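Home Features Software Reviews Archive Subscribe

Teaching the planner to doubt itself

The perception code at Grakudent used to return one answer for where a part was. The planner took it and moved. If the answer was off by a few millimeters, the fingers came down on an edge.

Stelios Politis rewrote that step over the winter. His module, called Flondel, returns up to 32 possible poses, each with a score, and the planner looks for a grasp that holds up across most of them. When none does, the arm shifts its wrist camera and looks again.

Stepped blocks are a hard case. From one side, two poses can look nearly the same. 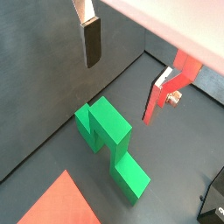
The team logged 2468 grasp attempts before the May release, and 261 of them called for a second look. Politis went through those by hand and found six bugs, most of them in how timestamps were matched to joint angles. The second look itself still takes longer than he wants.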